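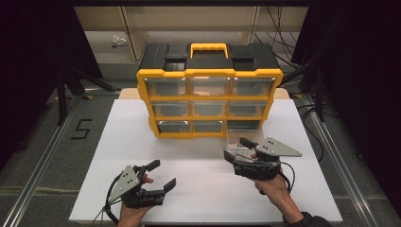

*Two hand-held grippers at work on a drawer organizer.*

Ondale would like you to stop programming your robot. Its new package, on sale from 22nd July, includes a pair of hand-held grippers, a carrying case, and a service plan that turns whatever you do with them into something a robot arm can supposedly repeat. You hold the grippers, you do the chore, you send off the recordings, and a trained model comes back. The sales page calls this "teaching by doing." I have read the page several times now, along with the contract, and I would like to know who is teaching whom, and who gets paid for the lesson.

The idea itself is sound. Anyone who has tried to steer a robot arm from a joystick knows how slow it is. A person with a gripper in each hand can reach for a small plastic drawer the way people reach for drawers, at an angle, with the other hand nearby in case the whole box starts to slide. That is real know-how, and it's hard to write down as code. I don't doubt that recording it is useful.

My trouble starts with the chore. A parts organizer is a favorite for this sort of thing, and you can see why. The drawers are all the same size, they sit in a neat grid, and the box looks cheerful against a white table. It is also about as kind a task as you could set. Most drawers in a working shop are stuffed with screws. Some stick. Some have a label curling off the front that catches on your fingers. If a kit does well on clean, empty drawers, I have learned that it does well on clean, empty drawers.

Ondale's plan covers 4 tasks a year. Its rival, Pondska, offers 9 for a higher fee, and neither firm says plainly what a task is. Is opening the bottom drawer the same task as opening the top one? Is it still the same task if the box has moved a foot to the left? I wrote to both companies in April with that question. Pondska sent a brochure. Ondale sent a longer answer, which said that it depends on "scene variety," a term that shows up nowhere in the contract.

Then there is the labor. The price on the page is the price of the hardware and the plan. It leaves out the person standing at the table with a tool in each fist, doing the same small motion over and over, trailing cables. At the Merrick repair shop where I spent a morning with the package, the staff worked in shifts of three hours and were glad to put the grippers down. They were good at it, too, which made me wonder why the shop wanted to pay somebody else for the skill.

Small things are where these sales pitches get thin. A rigid finger pad doesn't feel like a fingertip. Reaching into a shallow drawer for a little ring or a cap means fitting two blocky jaws inside clear plastic walls, and clear plastic is hard on cameras. It picks up every lamp in the room. A round, see-through part on the floor of a see-through drawer is a fair test, and I'd like to see more of those in the demos and far fewer foam cubes.
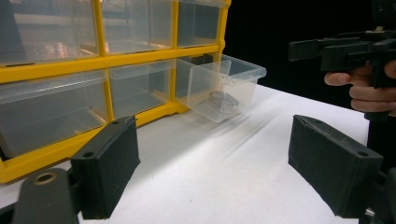

## What I would ask before signing

Ask for the failures. Ommont, a smaller outfit that sells only the training side, puts its failed runs in a folder that any customer can open. It makes for dull viewing and I trust the company more for it. Ondale publishes a reel in which every attempt works. When I asked for the others, I was told they were "not representative."

Ask who owns the recordings. Under Ondale's standard terms, you do, and so does Ondale, forever. Your people's hand movements can go into a model that is then rented to the shop across the street. There is a way to opt out, and it costs extra.

Ask for a trial on your own worst drawer, with your own parts in it, under your own lights. Four weeks would be enough. If the sales rep wants to bring a fresh organizer along, say no thank you.

I may be proved wrong about all this. The grippers are sturdy, the staff I met picked them up quickly, and I can picture a warehouse with one fixed job that would get its money's worth. A small shop with a different mess on the bench every day should hold off on this year's plan and see what the next contract says about the word "task."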